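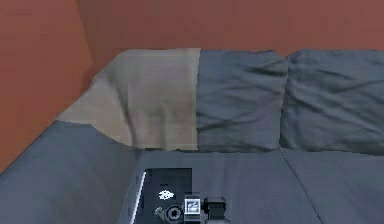

Last edited May 6, 2021

Opossum joeys from a road-killed mother: weight stuck, when to stop tube feeding?

Posted by grukfoster in Wildlife Rehab and Orphan Care

I am a sub-permittee under a licensed rehabber in my county and have a litter of Virginia opossums from a female hit by a car. My supervising rehabber is out for surgery and her backup only answers texts at night, so I am asking here in the meantime.

Two of the joeys are well behind the others. Eyes are open on all of them, fur is short but complete, and all were detached from the teat when I got them. The two small ones have held at the same weight, 20 grams below their littermates, and they don't move up no matter what I do with the schedule. I am tube feeding every four hours with Vanis powder mixed at the label ratio. The larger ones have started lapping from a jar lid. The small ones walk through it.

Housing is a plastic tote with a heating pad under one half, set on low, with fleece pouches inside. Thermometer in the pouch reads in the low 90s. Humidity I am not measuring.

What I need to know:
Is a flat weight at this stage a formula problem or a parasite problem?
Do I keep tubing the small ones until they match the others, or push them to lap now?
Should the small ones be split off?

Stools on the small ones are yellow-green and soft. No blood. No bloating that I can feel.

Thịnh Cao

Taking these in order.

Flat weight with soft yellow-green stool can be either one, and you can't separate them by looking. Get a fecal done, float and direct smear, on a sample under an hour old. Keep it at room temperature for the smear. Coccidia and other protozoa are both possible in a litter off a road-killed female, and the treatments are different. Don't worm on a guess. Dosing errors in an animal this size are easy to make, and a dehydrated joey handles the drug poorly. Your vet of record has to choose the drug and dose anyway.

While you wait for the result, check hydration. Tent the skin over the shoulders and look at the gums. Tacky gums or slow skin means you stop formula and give warm oral electrolyte for a feeding or two, then bring the formula back diluted and step up over a day. Formula on top of dehydration will keep the stool loose and the weight flat, and I suspect that accounts for a good part of what you are seeing.

On the powder: how did you measure it? Scoops of any fine powder vary a lot depending on how hard you pack. Weigh the powder and weigh the water. Mix it, let it stand in the refrigerator for several hours, and warm only what you need for each feeding. A fresh mix fed right away often gives soft stool because the solids haven't fully taken up water.

Lapping: offer it, don't force it. Put a shallow lid in before each tube feeding, leave it ten minutes with the joey awake and warm, then tube the remainder. Reduce the tube volume only when the weight rises two days in a row. Matching the littermates isn't the target. A steady gain on its own curve is.

Yes, split them off, but keep the small two together. Same pouch type, same heat, separate scale log. Otherwise you will never know whose stool you are looking at. Wash your hands between groups and handle the larger ones first.

Also measure the humidity. Dry air over a heating pad pulls water out of them all day, and you will see it at the ears and tail tip before you see it anywhere else. A damp washcloth in a vented cup at the warm end is enough for a tote. Aim for the middle of the range in your permit manual.

One more item. A litter from a hit female should have been checked for bruising and jaw injury on intake. If one of the small ones chews oddly or holds its mouth open, have the jaw looked at before you decide it's refusing to lap.

vasex_barn

We raised 11 one spring and the runts always catch up. Cut up some grapes and put them on plain yogurt, they love it. I would quit the tube, they get lazy on it. Ours lived in a spare bathroom and did great.

Thịnh Cao

Replying to the above for anyone reading later. Grapes and yogurt are not a diet for a joey at this weight. Too little calcium against phosphorus gives you metabolic bone disease, and by the time you see the gait change the damage is well along. Small amounts of soft solids come later, after they lap reliably, and on a balanced recipe from your supervisor.

grukfoster

Update. Smear was positive for coccidia, float was clean. The vet has them on a course of medication and I am not going to post the dose because someone will copy it. I was packing the scoop. Weighed properly, my mix had been nearly a third too strong.

Gums were tacky on the smaller one, so it had electrolyte overnight. Both are in their own tote with a hygrometer. The larger of the two lapped some this morning. Weights not up yet. The backup rehabber has the log now and wants them weighed at the same time each day before the first feeding.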